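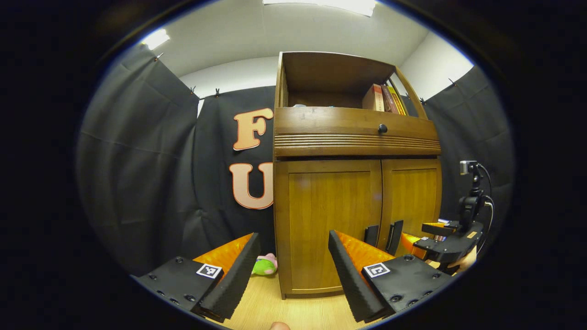 I have been trying to learn the accordion since November and I think it's time I wrote something down about it, mainly so my sister stops asking how it's going in that voice.

It started with my uncle's old one, a big maroon thing with a sticking bass button and a strap that smells of pipe smoke. It had been in his loft for years and when he moved to the flat he rang round the family to see who wanted it. I said yes before I'd thought about it at all. I'd never played anything apart from the recorder at primary school, and I wasn't asked to carry on with that.

The first shock was the weight. You see people on the telly swinging them about with a big grin on and you assume there's mostly air in there. There is a lot of air in there, but there's also what feels like a full set of encyclopaedias. I played standing up for the first week because that's how I imagined myself doing it, and by the end of that week I couldn't turn my head to the left. I sit down now. Kitchen chair, no arms, both feet flat.

The second shock was the noise. I live in a terrace in Brornine with walls you could post a letter through, and an accordion has no quiet setting (I looked, there are switches, they make it a different sort of loud). So I went next door with a packet of biscuits and asked when would be least awful. They said before the news and never during the cricket. I've kept to that, more or less, and last month I heard her humming one of my waltzes over the fence while she hung the washing out! She'd put the wrong bit in where I always put the wrong bit in, but still.

I got myself a teacher after a few weeks of going it alone. His name's Torben Görtz and he teaches out of the room above the Vitico café, so every lesson comes with a smell of toasted teacakes. He is very patient and very tall and he has one big theme, and that theme is bellows. Fingers are neither here nor there to him. For the whole of the first lesson I wasn't allowed to press a key. I just held down the air button and opened and closed the thing, in and out, while he sat with his eyes shut and said "slower" every now and then. I went home a bit cross about what I'd paid for that, and then I tried the tune I'd been murdering all month and it sounded like music for nearly four bars.

If you're thinking of having a go yourself, the bellows business is the thing I'd pass on. Beginners change direction whenever they run out of air, which chops the tune up in daft places. You want to change at the end of a phrase, where a singer would breathe. Torben has me pencil little arrows over the notes, and my music now looks like a weather map.

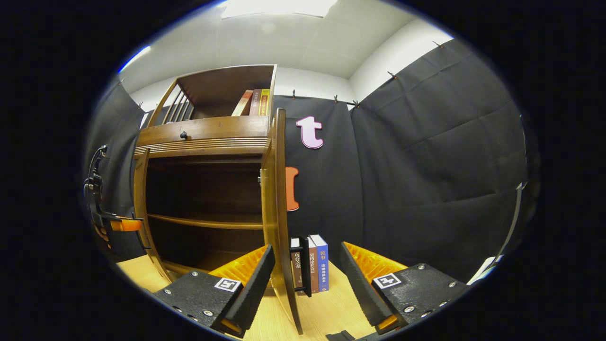 The left hand is another matter. You can't see it, for a start. It's round the side under a strap, poking about in rows of buttons that all feel the same, and there's one with a little dimple in it so you know where C is. That's your lot. Everything else you find by counting away from the dimple in the dark, a bit like looking for the bathroom in somebody else's house. I spent a whole evening thinking I'd cracked an oom-pah only to realise I'd been one row out the entire time and had invented something much sadder.

I did have a wobble in the middle of all this. The sticking button got worse and then a reed went, so that one note came out as a sort of goose. I took it to be looked at by Sutrisno Ngau, who does repairs in a unit on the Petek estate, in behind the tyre place. He opened it up in front of me, which I wasn't ready for. It's all wax and little leather flaps in there, tiny bits of metal in rows, the whole thing put together by someone with far better eyesight than me. He fixed the goose and freed the button, and told me not to leave it by the radiator. I'd been leaving it by the radiator. It lives in the spare room now, in its case, stood up on its feet the way he showed me.

He reckoned it would cost some 2000 pounds to get one as good new, and then he charged me so little for the repair that I bought him a teacake on my way home and had to walk back with it.

So what can I play? Well. I've got two waltzes, a polka that I take at the speed of a slow march, and most of a sea shanty. I've got the first half of a French thing that everybody thinks they know the name of. I have number 368 in a fat old tune book from the charity shop, picked because the page fell open there, and I'm very fond of it even though it's only got about three notes. My nephew says it sounds like a ghost train. He's six and he meant it nicely, he asked for it again.

There's a session at the Lerkance on the first evening of the month, upstairs, and I've been along to it twice. The first time I left the accordion in the car and just listened, with half a cider. The second time I brought it in and played very softly along the edges of things, mostly one note, and a woman with a fiddle leaned over and told me which key we were in (not the one I was in). It was lovely though. When there are a dozen people all going at the same tune you can drop out when it gets hard and climb back on at the chorus, and the tune carries on perfectly well without you. I wish I'd known that before, I'd have gone months earlier and worried a lot less.

I'm meant to be learning my B flats this week. Torben wants them by the next lesson and I've done one evening out of the lot, partly because of the cricket. If anyone reading this has a good way of remembering where the minor chord row is without counting, please leave it in the comments - I've tried a blob of nail varnish and it just came off on my finger.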